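Fuel Card FAQ

I'm Pushpa, and I look after the fuel cards for our drivers at the Lundton and Quiroga depots. I get the same handful of questions every month, so I've put my answers on one page. If yours isn't on it, send me a note and I'll add it!

Which stations can I use?
Any station on the Votden network, plus the truck stop at Pevitz. If the pump says "card not accepted," go inside and ask them to run it at the register before you call me – that fixes it more often than you'd think.

I forgot my PIN. Now what?
Don't keep guessing, please. Three wrong tries and the card locks until the next morning. Call me or Cristóbal Tapia and we'll send you a reminder (he's in from 7, I'm a bit later).

Is there a limit per fill-up?
Yes, 50 gallons for vans and pickups. The bigger trucks have their own limit, and it's printed on the sleeve your card came in.

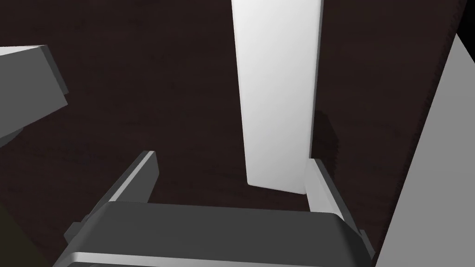
White block on a dark wood surface.

Why does it want my odometer reading?
That's how we work out mileage and plan oil changes. Type the whole miles and skip the tenths. I once had a van that supposedly drove 40 miles on a full tank, and that was a typo I spent half an afternoon chasing.

Can I buy washer fluid or a coffee with it?
Washer fluid, yes, up to $30 a month. Coffee, no – sorry, I did ask.

How long do I hang on to receipts?
Until the statement closes, then drop them in the tray by the dispatch desk. Photos are fine too if I can read the total.

My card is lost or cracked!
Call the number on your key tag first so it gets blocked, then tell me. A new one takes some 7 working days, and you can sign out a spare from Cristóbal until it shows up.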